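Skarnier Adds Woven Placemats and Orange-Handled Utensils to Its Kubo Table Range

LIRKECK, July 2026 – Skarnier, a supplier of tableware and small kitchen goods, today announced an extension of its Kubo table range. The extension covers placemats, serving utensils, wooden plates and a set of play food intended for use on the same table. Deliveries to retail customers begin this month from the company's warehouse in Lirkeck.

The Kubo range was introduced in February as a line of flatware only. It now comprises 77 articles in seven product groups. All articles are sold singly as well as in place settings, and replacement pieces can be ordered under the same article numbers as the original sets.

Textile goods in the range are supplied flat. Two surface types are used: a smooth weave and a ribbed weave with fine parallel lines. Gray is the first color to be stocked in both. Cream follows in the woven placemat only. Retailers who display flatware on the gray textiles are advised to place the items on the smooth section, where the outline of the tines is easier to see from a distance.
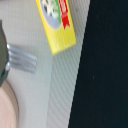 Fork tines and a yellow package on a light gray surface with a striped band.

The placemat is rectangular and has a faint concentric pattern that follows the outer edge, with a lighter border. The edge is not hemmed. Some fraying at the border is normal for this construction and does not affect the weave inside it. A hemmed version was considered during development and was not adopted, as the hem raised the border and caused plates placed near the edge to tilt.

Placemats can be shaken out or brushed. They should not be folded for storage. The company recommends laying them flat in a drawer or rolling them with the patterned side outward. 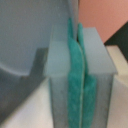
Page last changed: July

Utensils in the extension have metal heads and orange wooden handles fixed with rivets. The handles are finished with oil and are not suitable for the dishwasher. They should be washed by hand, dried with a cloth and re-oiled when the surface becomes dull. Skarnier supplies a handle oil under the Prestano name, which is also approved for the wooden plates in the range.

The utensils are offered in two handle lengths. The longer handle is intended for serving and the shorter one for use at the place setting. Both lengths use the same rivet diameter, so that the handle scales can be replaced with one repair kit – the kit contains scales, rivets and a setting punch.

Play food articles are dimensioned to fit the plates in the range and are delivered in a cotton bag. The first set consists of five pieces.

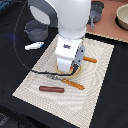

Wooden plates are turned from solid stock and vary in tone from one piece to the next. Sets are sorted by tone before packing, but an exact match with plates bought earlier cannot be guaranteed. The plates are intended for bread, fruit and other dry foods.

The extension will be carried by nearly 735 retail locations. Orders for full place settings are packed in one carton, with the placemats at the bottom, the plates above them and the utensils in a separate sleeve along the side. Single articles ship in paper wrap.

Care sheets for textiles, wood and metal are enclosed with each order and can be requested separately from Skarnier customer service. Product data and article numbers for the trade are available from the Skarnier sales office in Lirkeck.

About Skarnier
Skarnier develops and distributes tableware, kitchen utensils and table textiles for household use. Its product lines include Kubo and the Prestano care products. The company is based in Lirkeck.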